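Hadside announce new album "Coste" and share first single!

April 19, 2021

Hadside are back! The four-piece have just shared "Nusia," the first single from their second album, and it's the biggest thing they've put their name to yet. The record is called "Coste" and it lands in December on Simetti Records, on CD, digital and a first vinyl run of 700 copies.

If you only know the band from their debut EP, get ready for a bit of a jolt. "Nusia" opens on a single held organ note, lets it hang for a good long while, and then the drums come crashing in and never really let up. There's a chorus made for shouting in a crowded room (remember those?), and a guitar line in the last minute that has been stuck in my head since the promo arrived. I've played it far too many times already and I'm still finding little things tucked away in the mix, like the whispered backing vocal under the second verse.

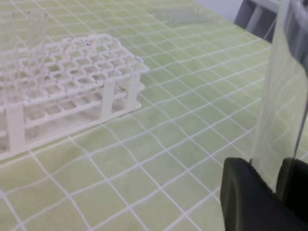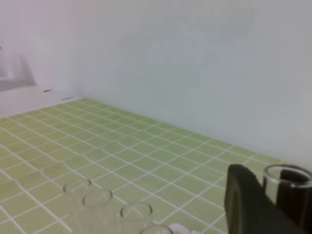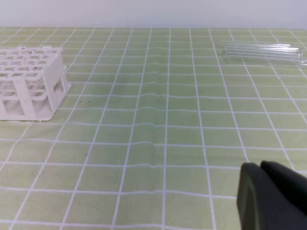 Pale green and a grid of white lines, all four.

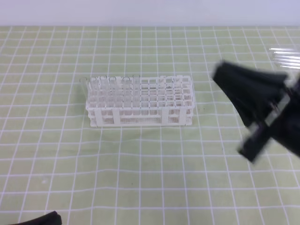
The band wrote most of "Coste" apart, swapping rough ideas back and forth over the winter, and started with a pile of 36 demos. Those were whittled down to the 11 songs on the finished album, which runs from short, noisy bursts to a slow closing track with strings and a full choir. They produced it themselves this time, and you can hear how much fun they had with it. The drums are huge, the vocals sit right up front, and nothing has been polished to death.

A video for "Nusia" follows on Friday, and two more singles are planned before the album comes out. Fans who pre-order direct from the label get an instant download of the new song plus a live version of "Lanterns," the old set closer that has somehow never had a proper release until now. Finally!

As for shows, Hadside are hoping to get back on the road once the record is out. A run of 15 dates is being put together, with 3 hometown nights to finish, and mailing list subscribers will get first pick of the tickets. Venues and support acts will be announced over the summer.

"Nusia" is out now on all the usual streaming services. Play it loud!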